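Jasinitz Opens Second Keyboard and Computer Parts Reuse Bench in Drirnby

DRIRNBY -- Jasinitz, the nonprofit that collects used office equipment and passes it on to schools and libraries, will open a second sorting and cleaning bench at its Drirnby site in March. The new bench will handle keyboards, mice and cables only. Desktop computers and monitors will stay at the existing bench on the ground floor.

The organization took in 1356 keyboards last year, more than any other single item. Many of them sat in storage for months while staff worked on larger equipment. The new bench is meant to clear that backlog and keep it from building up again.

"People replace a computer and the keyboard goes in the same box, and then the box goes on our shelf," said Siwan Griffiths, director of Jasinitz. "Most of those keyboards still work fine. They need to be wiped down, plugged in and checked, and we did not have the table space to do it."

Work at the bench follows a set order. Each keyboard is turned over and tapped out, brushed between the rows, and wiped with a damp cloth. It is then connected to a test computer, and every key is pressed once. Keyboards with a dead key are set aside for parts. The rest are bundled with a mouse and labeled by layout.
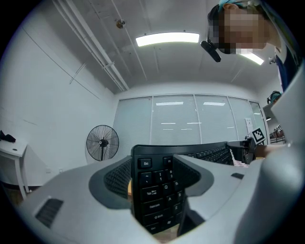 Keyboards reach the bench in all shapes, and the first sort is by layout. Staff check the left end first, where the differences between models are easiest to spot. A plain black board with white lettering, with Esc and F1 along the top and the Windows key next to Ctrl at the bottom, goes in the standard group, the one schools ask for most often. Boards with foreign layouts, missing legends or nonstandard plugs are kept in separate bins. Compact boards without a number pad go to libraries that have asked for them.

Haf Cadwaladr, who will manage the new bench, said lettering matters more than people expect. "A keyboard can pass every test and still be no use to a second grader if the A and the S have worn off," she said. "We keep the caps from broken boards so we can swap them in."

The bench has room for four people at a time. It was paid for with a $2000 grant from Varnenen, a local office supply company, which also gave the shelving and storage bins. Stuart Blackburn, operations manager at Varnenen, said the company will place a collection box at its front counter.

The first 200 keyboard and mouse sets from the new bench have been set aside for 11 schools in the Drirnby area. Schools that want to be added to the list can fill out a request form at the Jasinitz front desk. There is no charge for the sets, but schools must arrange their own pickup.

Donations of wired and wireless keyboards are accepted at the side entrance from 9 a.m. to 4 p.m. Donors are asked to remove batteries from wireless models and to tape the USB receiver to the underside. Keyboards that have had liquid spilled on them should be marked. Laptop keyboards cannot be accepted.

Press contact: Cadi Yorath, Jasinitz, Drirnby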